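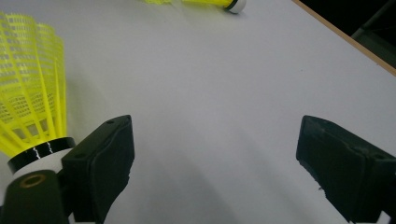 Marichka Derkach wants to know why we are still buying plastic shuttles when the feather ones fly better, and whether the grant is paying for both. Fair question, she asked it at the July meeting and again by email, so I'll start there.

Short answer: plastic for juniors and beginners, feather for the league squad only, and the feather ones come out of league fees, not your money. Feather shuttles were lasting a game or less with the under-12s. The yellow nylon ones with the cork base take a beating, and the kids can see them against the pale wall at Pundulton. White ones they lost constantly.

Progress since the last report

Enrollment. 29 juniors signed up for the after-school sessions, up from the spring. Most come both afternoons. A few only make the late one on account of the bus.

Sessions. Running at Pundulton as planned. Lost two weeks to the floor being resealed, made up one of them so far. İlker Saraç is doing the beginners, Sayaka Ueda has the older group. Sayaka has them on net play now, serves were taking up to much of the hour.

Equipment. Bought 107 shuttles so far, all from Şimşekoğlu, invoice attached to the budget sheet. Medium speed. We tried the slow ones first and they dropped short in the cold hall, kids hated them. Rackets: the short ones arrived, grips need rewrapping already. Nets fine. One post has a bad wheel and has to be carried, Remzi Kocabaş is getting a price on the repair.

Sorting. Started going through the used shuttles after each block. Sayaka sets them out on the table and checks the skirts for broken ribs or torn mesh, then the cork for looseness where it meets the band. Good ones go back in the tubes for play. So-so ones to the feeding drills, where it doesn't matter much if they wobble. Split skirts get thrown out. Takes maybe twenty minutes and has cut down on what we reorder. Should of done it from the beginning.

Not done yet

The open day with Fikden. They moved their dates and we haven't settled on a new one. Still want to do it, the flyers are printed without a date on them so no waste there.

Coaching certificate for İlker. Course was full, he's on the list for the next.

Parent survey. Written, not sent. My fault.

Money

On budget for hall hire. Slightly under on equipment, mostly from the sorting. Over on travel, two away matches instead of the one we put in. Would like to move the equipment underspend across to travel if that is OK with you, please let me know either way before we book the van.

Next period

Keep both groups going, get the survey out, pick the open day. Shuttle order will be smaller than last time. Marichka has asked for a side by side of plastic and feather costs per session and I will send that with the next sheet.

Eylül Tokgöz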